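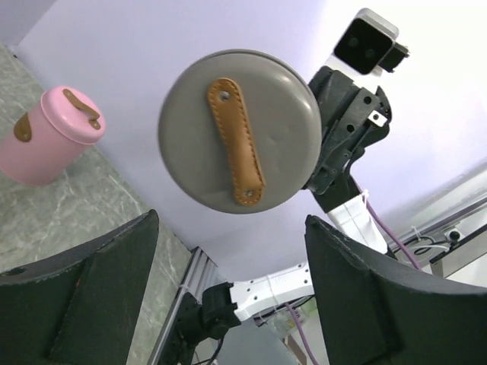
Gramell canister pair, pink and grey: four months on

I bought these in February, in a mood. The tea was living in a bag held shut with a clothes peg, the coffee likewise, and the Gramell canisters had straps on their lids like small suitcases. I have never needed to carry my tea anywhere. I bought two.

First, the good. The lids go on with a reassuring shove and stay there. The strap gives you something to pull on first thing in the morning, when fingertips are no use at all, and the stitching hasn't frayed. My biscuits, which moved in after the coffee was evicted, stay crisp for as long as I let them live.

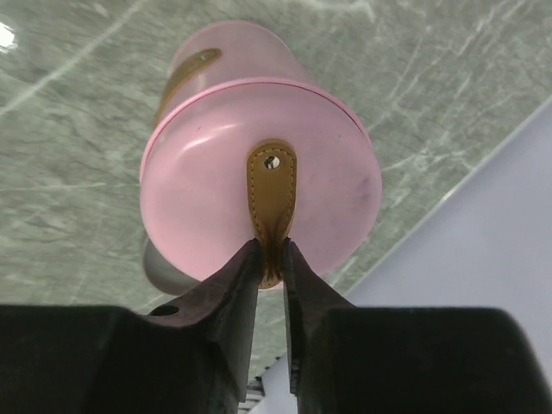
Can you put them in the dishwasher?
Gramell says hand wash only, and I'd listen, mainly for the sake of the straps. A damp cloth does the outside; the inside wants a bottle brush and a bit of patience.

Now the grumbles. The pink one shows every fingerprint and needs a wipe most evenings. The grey one forgives a great deal more, so it gets the place by the hob. Neither has a window, which looks smart until you've spooned sugar into the gravy. I've done it once — I've admitted to once.

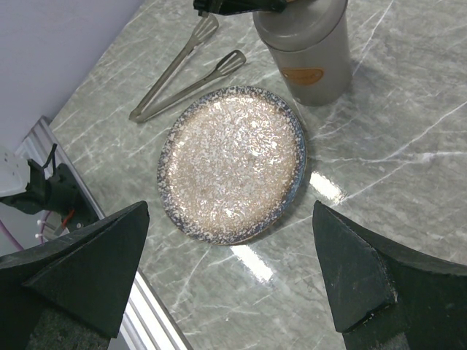

Then there's size. A bag of loose tea goes in with room for a scoop, but flour is hopeless: you fill it, you put the lid on, and you still have half a bag and the clothes peg. The Sindholm tins I had before held more and cost less. They also dented if you spoke to them sharply.
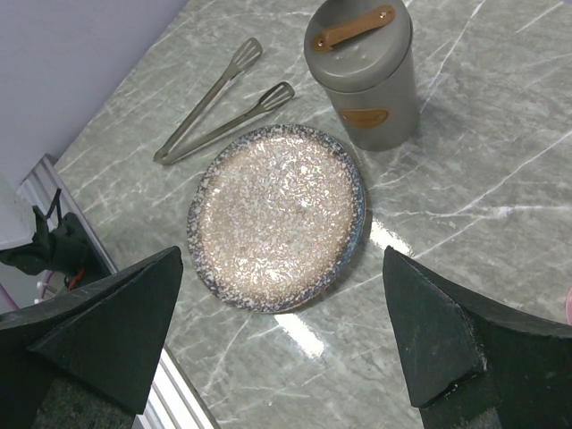 I'd buy the grey again and leave the pink to tidier people. If you mostly store flour or pasta, get something taller and uglier. Four stars, one off for the gravy.

Reviewed 7 Jun 2025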